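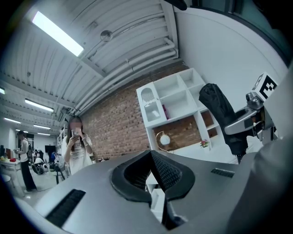
Grey housing with the black jaw, 21/11/2021

Adcombe Allotment Society, autumn meeting. Notes by me, Dorottya Lengyel, so blame me for the spelling!

We got going late as usual (the bus from Tuvness) and I read out the last minutes, which were agreed once I'd put right the bit about the hosepipes.

Money: we have 2,960 pounds in the bank. Szabolcs Pintér wants 500 of it for a new water tank by the Lungu end, and I must say I'm with him, my beans were a sorry sight in July. Agreed, with one against.

Rents go up by 3 pounds a plot. Grumbling, then agreed. 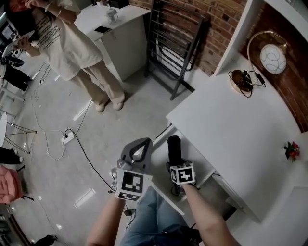
The hedge came next, and we went on far too long about it. Wasileck have quoted 300 pounds to cut the lane side and take it all away. Szabolcs thinks we could do it ourselves over two weekends – I said I remembered the last time, and my back does too. We'll ask for a second quote and decide in December.

Seed order: lists to me please, with your plot number on. Broad beans are already in short supply.

Any other business: the padlock sticks again. Szabolcs will bring oil.

Next meeting in December, date to follow. Mince pies if I get round to it.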